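Old office tower, worth keeping or only for parts?
Forum: Repair and Reuse > Desktops
Started by dima_issa, April 19, 2021

dima_issa
Hello to all. I have a black desktop tower which I bought from the Mansour office clearance, and I would like an opinion before I spend money on it. I am not a beginner with tools but I am a beginner with this type of case. 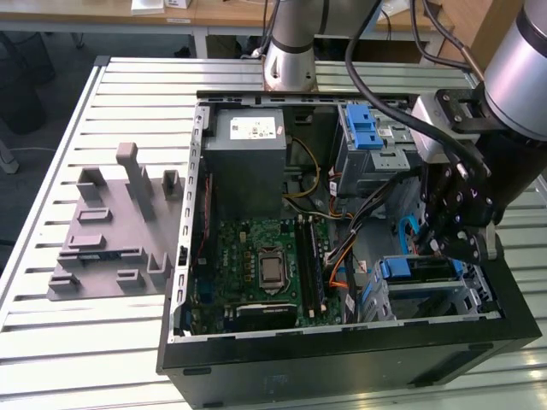
The tower on its side with the panel off. Power supply is top left, drive cage top right.

What I know. The CPU cooler is not on it, so the processor is exposed in the socket. There are four memory slots. One expansion card is still in the board and I would like to keep it. The seller did not give any history, only the price, which was 26 for the tower without keyboard or screen.

My questions are these:
1. Do I take out the board first, or the power supply first?
2. The drive cage has a blue plastic latch and the second bay has a blue handle. Are they released in the same way, or is one of them only for pulling the drive?
3. Is it reasonable to use the power supply again?

I want to make from it a small file server for my mother's shop. Speed is not important. Thank you in advance and sorry for my English.
Dima Issa

grodell_fan
Your English is fine. Power supply first, always. Unplug the big board connector and the CPU power plug, then take the screws out of the back of the case and lift it. After that you have a lot more space for your hands and the yellow and orange wires stop getting in the way.

Blue plastic on office machines normally means "touch here, no tool needed". So both are for you to press or pull. Try gently.

pernille82
I don't agree about the power supply. Take the drives out first. They are the only thing in there which can hold somebody's data, and they are the easiest to knock with your elbow. The blue SATA cable has to come off anyway before you move much on that side.

Also, do you even have drives in those bays? I can't tell from your picture.

grodell_fan
If the bays are empty then the order doesn't matter. If they are full, okay, drives first. But I would still not touch the board before the power supply is gone.

dima_issa
Thank you both. In the lower bay there is one drive. The upper cage was empty when I looked with a lamp. I will take the drive out before the rest.

The blue SATA cable is clear for me. But I do not know what is the thin red cable on the left wall, going along the metal with the slots. Can somebody say?

oldbench
Impossible to say without following it to both ends. Could be an intrusion switch, could be an LED, could be something a former owner added. Follow it with your finger, write down where it plugs in, and put a bit of tape on it with a letter. I do this for every cable on every machine and I have never regretted the tape.

More important: that bare CPU. Please cover it with something or at least keep fingers and screws away from it. The metal lid on top is strong, but if you drop a screwdriver next to it you can break small parts on the board around the socket. And you need a cooler before you power it on. Not for one second "just to test".

tomcat_w
One second won't kill it. They shut down by themselves when they get too hot. I've done it plenty of times.

oldbench
And I have a drawer with two processors from people who also did it plenty of times. A used cooler is cheap. Why take the risk?

tomcat_w
Fair enough, I wouldn't do it on a machine I needed either.

pernille82
About question 3. There is a white label on top of the power supply. Can you read the wattage and the date? If it is very old I would change it, for a server that stays on day and night. I used to buy the Wellent ones, 300 watts and quiet, and I had no problem with them.

dima_issa
I read the label with a magnifying glass. I did not find a date that I understand, there is a long number which maybe includes it. The wattage is enough for one or two drives.

How do I know if it is good without a special tester?

grodell_fan
Smell it and listen to it. I'm serious. A burned smell or a fan that grinds means replace. If the fan is quiet and the voltages in the BIOS look normal, I would use it.

oldbench
No, please don't decide by the smell. A bad supply can take the drive with it. It is your mother's shop, so these are invoices and tax papers. Buy a new one and keep the old one for experiments.

grodell_fan
Then you replace the supply, buy a cooler, buy two drives, and you have paid more than a small used server costs. The point was to use what he has.

dima_issa
I understand both opinions. I calculated with a new power supply, a used cooler and one new drive, and it is 100 in total, without the tower. For me it is acceptable. A ready one from Trernside was 82 but without any drive, and I could not open it before buying.

mirela_k
Joining because I have nearly the same job to do at home. Dima, which expansion card do you want to keep? If it is a graphics card I would remove it from a file server, it only uses electricity.

dima_issa
I believe it is a network card, but I must take it out and read it. I only saw the black side of it and the silver edge on the bracket. If it is graphics I will remove it, you are right.

oldbench
Before you pull it, look for a small plastic lock at the end of the slot. Many people pull the card and break the lock.

And clean the old paste from the CPU lid with alcohol on a cloth without lint. New paste, the size of a pea, then the cooler.

tomcat_w
Size of a grain of rice!

oldbench
Pea.

mirela_k
I will use something between the two.

dima_issa
I have ordered the cooler and the power supply. The drive from the lower bay is out. The blue handle goes toward you and then the drive slides, so no tool was necessary. I followed the red cable also, and it goes to a small switch near the front. I put tape on it with letter A.

When the parts arrive I will write again in this thread.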